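Plarkik Says Its Laundry Sheets Will Save You $400 a Year. Let's See the Math.

12 June 2023

Another week, another miracle for the laundry room. Plarkik, the startup that sells detergent in dry sheets by mail, now claims the average household will save $400 a year by giving up the jug.

That would be quite a trick, as plenty of households don't spend $400 a year on detergent to begin with. The company says the number comes from a survey of 511 customers, all of whom had already signed up for the subscription. They were asked to guess what they used to spend. No receipts were checked.

Spokeswoman Theda Mühlbauer called the results "a wake-up call for families" and said the savings also include "fewer impulse buys at the store." Asked how much of the total comes from those impulse buys, she said the company doesn't break that out.

Edeltraud Eichhorn, who writes a household budget newsletter, isn't sold. She ran her own numbers and got a savings of $2 a month, and that was before shipping. "You can get most of that by using the amount it says on the bottle," she said. "People pour way too much."

Plarkik does promise a refund to anyone who isn't happy – as long as the box comes back unopened. The full survey will be out later in June, the company says. We've asked for a copy and will update this story if one shows up.
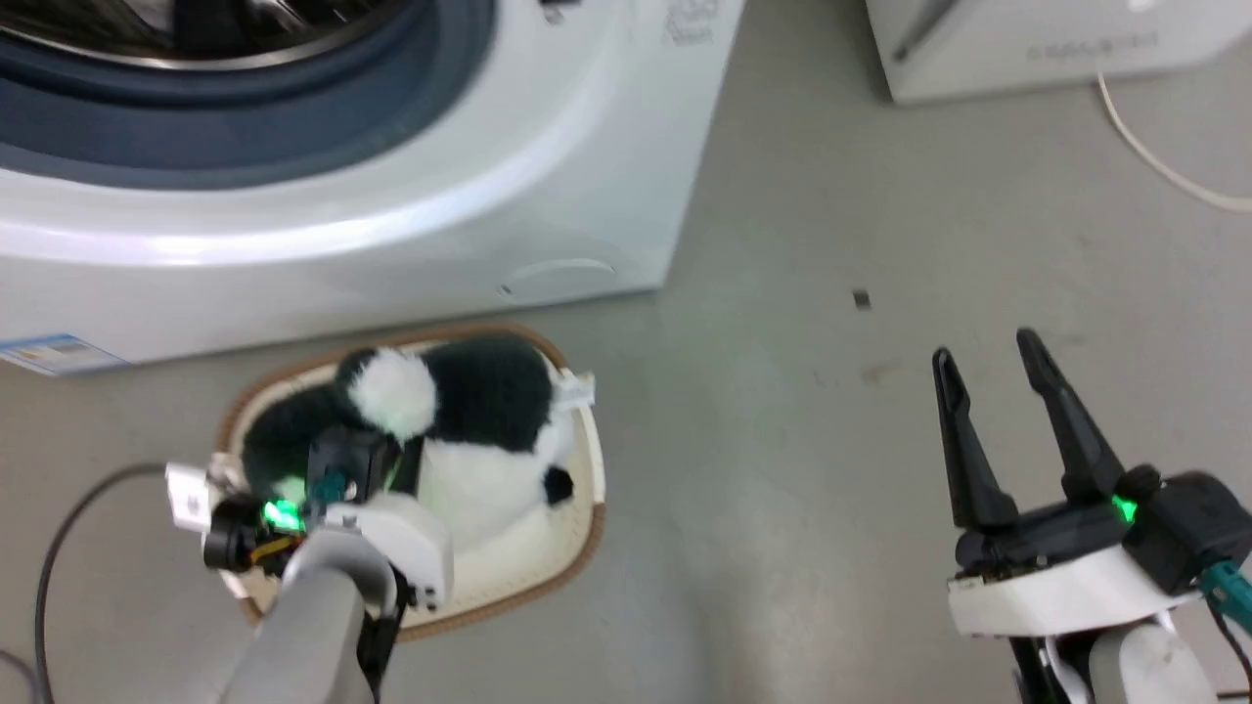 A front-loading washer. Detergent is a small part of what a load costs to run.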